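Litano (task planner)

Litano is a task planning program for robot arms that put together and service desktop computers. It was started by Thịnh Hà as a small scheduling script and grew, rather slowly and with a good deal of rewriting, into the planning layer of the Posusine control software.

The planner keeps a list of parts, the place where each one rests, and the slot where each one belongs. From this it works out an order of moves – a drive before the cables that would block it, for instance – and hands each move to the motion controller. Version 2 brought in a library of more than 200 stored grasps, so that a part can be picked up by its handle or by its sides, whichever leaves more room inside the case.

Before a part goes in, Litano checks the tilt of the gripper against a model of the open tower and, if the path looks too tight, patiently tries another.

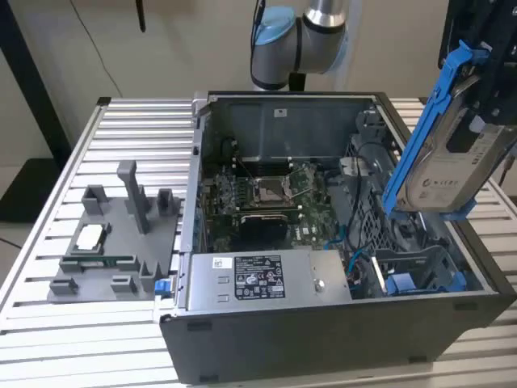 A hard drive in a blue caddy, held over the drive bays of an open tower.

Plans are saved as plain text, and many users like to fix them up by hand.

Related articles
Posusine
Futura (motion controller)
Nghiêm grasp format
Collision checking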